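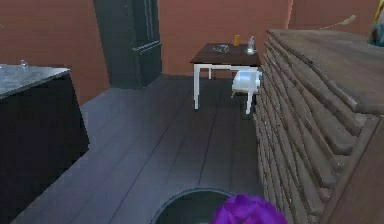
Why Floors Creak
Home Science for Young Readers, Sheet 3

Many people have heard a floor creak at night. The sound can seem strange when the rest of the house is quiet. It has an ordinary cause, and this sheet explains it.

What is a creak?

A creak is a sound made when two things rub together. All sounds begin with something shaking back and forth very quickly. This shaking is called vibration. It travels through the air until it reaches your ears.

When you step on a floorboard, your weight pushes it down a tiny distance. The board may rub against the board beside it, or against a nail. It sticks for a moment, then slips, then sticks again. This happens many times in one second. Scientists call it "stick-slip" movement. A violin makes its sound in the same way, when the bow sticks and slips along the string.

Why does wood change size?

Wood comes from trees. A living tree carries water through its trunk, and the wood is full of very small tubes and cells. After the tree is cut down and the wood is dried, the walls of those cells can still take in water from the air.

In damp weather, a wooden board takes in moisture and swells. In dry weather, it gives moisture back to the air and shrinks. A board changes much more across its width than along its length. You may notice that the gaps between floorboards are wider in winter, when heating makes indoor air dry.

As boards shrink, they can become loose. Loose boards have more room to move, and boards that move are more likely to creak.

Why are creaks louder at night?

During the day there are many other sounds, such as traffic, voices and music. They cover up small noises. At night most of these sounds stop, and a quiet creak is easier to hear.

The temperature also changes. A house often cools after sunset. Wood, metal pipes and nails all shrink as they cool, but by different amounts. They pull against each other and sometimes slip. A floor can make a noise even when no one is walking on it.

Try it yourself

You will need a dry kitchen sponge, a ruler and a bowl of water.

1. Measure the width of the dry sponge and write it down.
2. Place the sponge in the water and leave it until it is soaked.
3. Measure the width again.

Has the number changed? Wood swells far less than a sponge does, and more slowly, but it also grows when it takes in water.

Words to know

Vibration: a very fast movement back and forth.
Moisture: small amounts of water in the air or in a material.
Friction: the force that slows things down when they rub together.
Joist: a strong beam under the floor that holds up the boards.

Text by Áine Duggan. Last reviewed 30 March 2019. Teachers may copy this sheet for classroom use.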